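Section 9. Sorting the small things into the Karnora box

Applies to the Karnora open box, the Hallness felt tote and the Predetti label set. If you bought the box by itself, skip step 5 and everything about labels.

Before you start

The leaflet in the lid of the Karnora says the whole job takes "a few relaxed minutes". Allow an evening. The leaflet seems to have been written by someone whose loose belongings amounted to a pen and a stapler, and it passes over batteries in a single line. This section replaces pages 4 and 5 of it.

You will need:

A table you can leave covered overnight
A plain or lightly patterned cloth
The box, empty
A bag with handles for things that belong in another room
A soft dry cloth
Sticky labels and a pen that writes on plastic

You do not need the divider kit sold with the box. We tried it. The slots are too narrow for a power bank and too wide for a key, and a thing that fits neither goes back on the shelf where it came from. An old glasses case does better.

9.1 Clearing the drawer

1. Cover the table. Small metal parts roll on bare wood, and a cloth slows them down.

2. Stand the box on the left if you are right-handed, or on the right if you are left-handed. The leaflet says to put it in the middle. This leaves you reaching round it all evening.

3. Empty one drawer only. The Karnora holds less than the photograph on its sleeve suggests, and two drawers will fill it before you have decided anything.

4. Spread everything out until nothing lies on top of anything else. If you run out of table, put the remainder back in the drawer and do it another night.

Note: the method the makers call "touch it once" does not work for electrical odds and ends. You will pick up the same charger three times before you find out what it belongs to. Put up with it.

9.2 Deciding what stays

5. Read whatever is printed on each item before sticking anything on it. Many small devices carry their only model number or pairing code on a label underneath. The Predetti instructions tell you to "label freely, on any flat face". Don't. Put your own label on the opposite side, or on the lead.

6. Bring together the pieces of anything that has come apart. A cover and the body it came off count as one item. If you can't find the other half, keep the half you have until the next drawer is done, then decide.

7. Put to one side anything with a battery in it, and any battery by itself. See 9.3.

8. Put to one side anything used every day. Keys are the usual case. A box of this kind is for things wanted once a month, and keys placed in it will be hunted for by breakfast.

9. Ornaments, shells, holiday finds and so on go in the tote for now. The Hallness booklet has a whole page on "honouring the sentimental object". Our advice is shorter: choose a windowsill.

CAUTION: Do not use the tote for anything heavy. Felt stretches at the handles, whatever the swing ticket says.

9.3 Batteries and power banks

Take this part seriously even if you ignore the rest.

10. Check every battery for swelling, splits or a sticky surface. A flat pack that rocks when laid on a level table may be swollen. Do not press it flat, and do not charge it to see what happens.

11. Cover the ends of loose batteries with tape. Do this before they go anywhere near keys, coins or paper clips.

12. Keep power banks where air can get to them, away from radiators and out of direct sun. The bottom of a full box is a poor place for one.

13. Take worn-out batteries to a collection point. They do not go in the household bin, and they do not go back in the drawer "for the remote".

CAUTION: The Eshun battery sleeve is advertised as making any battery safe to store. We can find nothing in its packaging to say how. Treat it as a small bag.

9.4 Filling the box

14. Start with the largest closed container you have and put it in first, flat on the base. It gives the other things something to lean against.

15. Next put in items in their own cases. A case protects what is inside it and stops leads working their way round everything else.

16. Chargers come after that, one lead to each, wound loosely and tied. If a charger has no lead and no device you can name, give it until March and then let it go.

17. Leave the top third of the box clear. You will add to it whether you mean to or not.
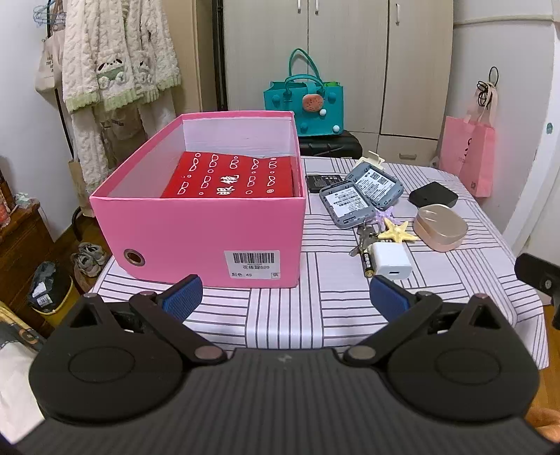
Step 14 is the one people argue with, usually on the grounds that a box inside a box wastes room. It does waste a little. In return you get a solid block that stays put when the whole lot is carried, and you can see at a glance what it holds if the lid says so. The red box with rows of spectacles printed on it needs no label of ours, and sitting in the pink one it leaves the rest to be sorted on the striped cloth: the router halves, the power bank, the gold earbud case, the little white charger cube. Of these, only the earbud case would go in under step 15. The starfish are a matter for step 9, and the keys for step 8, well away from that AA battery.

9.5 Where to put it afterwards

18. Choose a shelf between waist and shoulder height. The top of a wardrobe looks tidy and guarantees that the box is never opened again.

19. If the box has a hole in the front, keep that side facing you. The Karnora leaflet calls the hole a "ventilation feature". We would not rely on it for that, but it will take a finger when you want to pull the box forward.

20. Empty the tote the same evening. A bag of things for another room, left standing, becomes one more place where things are kept.

Note: the box is rated by its maker for 599 openings. We have no idea how a box without a catch or hinge arrives at such a number, and we suggest you ignore it. Replace the box when the corners go soft.

9.6 If it goes wrong

The box is full and the table is not. You emptied more than one drawer, or kept every charger. Go back to step 16 and be harder.

The box bows at the base. Too much weight in the middle. Move power banks and anything else dense towards the corners, or out altogether.

Labels peel off. Wipe the surface with the dry cloth and try again with a fresh one. The Predetti set has 283 labels in it, so you can afford to lose a few. They do not stick to rubbery finishes at all, in spite of the claim on the packet. Tie a paper tag on instead.

Something is missing that was there before. Look in the tote, then in the folds of the cloth. Shake the cloth over the table, never over the floor.

You cannot remember what an item is for. Write "unknown" and the month on a label and put it in last, at the top. If it is still there when you next do the drawer, you have your answer, and it can go with the divider kit.

For felt care and handle repair, see Section 10.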